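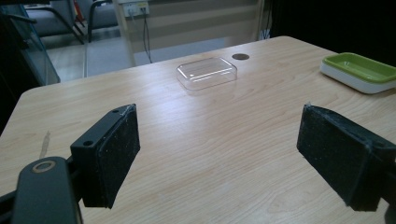
Light-colored wooden tabletop with a slightly glossy surface and wavy brown grain.

Section 4: Cleaning, Oiling and Looking After Your Top

Welcome to the part of the guide that people tend to skip, and we do understand why. By now you have carried the boxes in, sorted the bolts, and turned the whole thing the right way up, and all you want is to put a coffee cup on it. Please do! But first spread a cloth or set down a coaster, and give us a few minutes of your time, as the first month is when a new wooden top needs the most attention from you.

These instructions cover the Stoketti dining and work tables with an oiled finish. If you ordered the lacquered finish (the order slip will say LQ after the model number), go straight to Section 5, and please don't put oil on a lacquered top. It will sit there and stay sticky, and you will be annoyed with both of us.

4.1 Before first use

1. Let the table stand in the room where it will live for two full days before you oil it. Wood takes up and gives off moisture with the air around it, and a top that has come from a cold truck needs time to settle.

2. Keep it at least 60 cm from a radiator, stove or heating vent. If your room has floor heating, leave the felt pads on the feet.

3. Wipe the top with a soft dry cloth, always along the grain. There may be a little fine dust left from our last sanding.

4. Check that the bolts under the top are snug but not forced. The slotted holes in the steel brackets let the wood move with the seasons, and if you crank the bolts down as hard as you can, it has nowhere to go.

Note: Small differences in color between the boards are normal. They even out somewhat over the first year as daylight reaches the wood. For the same reason, don't leave a runner or a large bowl in one spot for the first few weeks, or you will find its outline later.

4.2 Everyday cleaning

1. Brush or wipe off crumbs and grit first. Most of the fine scratches we see on tables that come back to the workshop are from grit being pushed about under a cloth.

2. Wring out a cotton cloth in lukewarm water until it no longer drips, and wipe along the grain.

3. For greasy spots, add a few drops of mild dish soap to the water. Go over the area again with plain water afterward.

4. Dry right away with a second cloth. Leaving it to air-dry is how pale rings get started.

Caution: Do not use scouring pads, bleach, ammonia, window cleaner or spray polish with silicone in it. Silicone is the one we really beg you to avoid - it works its way into the pores, and no new oil will take properly after that.

4.3 Oiling

A new top wants a fresh coat after the first month, and then once or twice a year depending on how hard you live with it. A family with small children will be at the busier end, and that's fine. A good test is to let a drop of water fall on the surface. If it stands up in a bead, you can wait. If it flattens and darkens the wood within a few minutes, it is time.

You will need:
Lerik table oil, natural (order number 589) or white-tinted (order number 608)
Two lint-free cotton cloths
A fine abrasive pad, the gray kind
Gloves and an open window

1. Clean the top as in 4.2 and let it dry overnight.

2. Rub lightly along the grain with the gray pad. You aren't trying to take wood off, only to lay down any raised fibers. Wipe away the dust.

3. Shake the can well. Pour a small amount onto the cloth, never straight onto the table, and work it in thinly with long strokes. Don't forget the edges and corners, which get more wear from sleeves and belts than you might think.

4. Wait around 5 minutes, then wipe off everything that hasn't soaked in, using the second cloth. If the surface feels tacky under your palm, keep wiping.

5. Leave the table alone overnight. Keep water off it for three days, and heavy objects off it for a week.

Warning: Cloths soaked with oil can heat up and catch fire by themselves. Spread them flat outdoors to dry, or put them in a metal container filled with water and close the lid. Never leave them in a heap or drop them in the kitchen trash.

Note: If you ordered the white-tinted oil to keep a pale top pale, stay with it. Changing to natural later on will warm up the color, and going back the other way means sanding.

4.4 Rings, dents and scratches

White rings from a glass usually sit in the finish. Try a dab of table oil on a cloth and rub in small circles, then blend outward along the grain.

Shallow dents can often be lifted. Lay a damp cloth over the dent, touch it briefly with the tip of a warm iron, look, and repeat. Go slowly and keep the iron moving. Once the spot is dry, sand it very lightly and oil it.

For a scratch deep enough to catch a fingernail, sand the whole board along its length. Sanding only the one spot leaves a hollow that shows up as soon as the light comes in low.

If you are unsure, write to the workshop in Plellville before you begin. Nabil Hattar looks after finish questions and Omar Ghanem looks after brackets, bolts and legs. Send your model number and a few words on what was spilled and how long ago. The workshop closes for two weeks each February, so replies are slower then.

For extension leaves and the Smadi folding leg set, continue to Section 6.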